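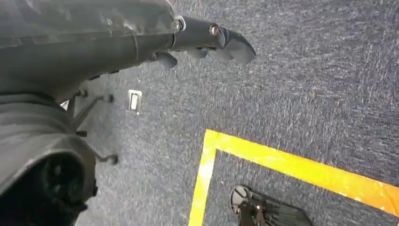
4. Recaps and the Returning Viewer

Figure 2. Dark robot arm with black gripper over blue-gray carpet.

4.1 What the recap is asked to do

Children's animation used to be made so that any episode could be shown on any afternoon. Stations bought a package and ran it in whatever order suited them, and a story that depended on last week was a problem for the person doing the schedule. The three series in this study, Nanby, Sketside and Ostari, were made after that habit had weakened. Each tells a continuing story, and each has to deal with viewers who missed part of it. The usual tool is the recap, a short run of earlier material placed before the title sequence.

Our sample has 176 episodes across the three series. Of these, 29 open with a recap. We had expected more. The low figure is partly explained by Sketside, which uses recaps only when it comes back from a long break, and partly by Ostari, which dropped them after its first season and moved the same work into dialogue.

Jaramillo has argued that the recap in children's television is mainly a courtesy to parents, who drift in and out of the room and want to know who the girl with the lantern is. Our reading does not support this very well. The recaps in Nanby leave out nearly everything an adult newcomer would need. They do not name the main characters, and they rarely show the central magical object. What they show is faces: a friend turning away at the end of an argument, a teacher who has heard something she was not meant to hear. A viewer who has never seen the show would learn little from them. A viewer who has seen it, but a while ago, is put back in the right mood.

We therefore separate two kinds of recap. An informing recap tells the viewer what happened. A reminding recap assumes the viewer knows what happened and brings back how it felt. The line between them is not always clean, and the coders disagreed on several episodes from the second season of Nanby. In those cases we kept the label that Căpraru and Marikar settled on after watching the episode again together.

4.2 Nanby

Nanby is the most regular user of recaps in the sample. Its heroine is a ferry pilot's daughter who can open doors between towns, and for most of the first season the doors are a way to start a comic plot. She opens one, something gets out, and it is put back before supper. None of these episodes has a recap. The first one comes directly before the story in which her brother goes through a door and does not return, and it uses footage from earlier comic episodes with the music removed. Small jokes about the brother being slow to follow her are now shown as a series of warnings.

This is an efficient piece of storytelling, and it also changes the status of the earlier episodes. Material that had seemed self-contained is claimed for the longer plot. Väisänen calls this "late binding" in her work on serial comics, and we borrow the term. It occurs in Nanby more than in the other two series, always in recaps of the reminding kind.

4.3 Sketside

Sketside has a simpler problem. It was produced by Boersma in short blocks with long gaps between them, and its audience was growing up in the gaps. A child who was seven for the first block could be ten for the third. The recaps are informing recaps in nearly every case, read aloud by the show's talking gatepost, who gets some details wrong. The other characters correct him.

The corrections matter for our purposes. They give the returning viewer a chance to know better than the narrator, and they let the writers adjust the story without saying so. When the gatepost claims that the twins were always enemies, and one twin says they were not, an inconsistency left over from the first block is dealt with in a single line. Stankevičius lists this as a fault in the writing. We think it was planned, given how often the correction falls on a point that the new episode then depends on.

4.4 Ostari

After its first season Ostari has no recaps at all. Characters tell each other what has happened, usually in the opening scene and often over food. These conversations are sometimes clumsy. In one, the captain explains to her own sister how their mother lost the ship. The later seasons handle it better by giving the summary to someone who has an interest in telling it badly. The cook retells the siege to make himself braver, and the cabin boy retells it to make the cook look foolish.

Removing the recap has a cost that shows up in the middle of the third season, where two plots run side by side and one is left alone for several episodes. When it returns there is nothing to bring the viewer back to it, and the dialogue has to carry too much. Fan discussion from the time of broadcast, which we take up in the next section, suggests that regular viewers noticed the same thing and that many of them went back to watch the earlier episodes before going on.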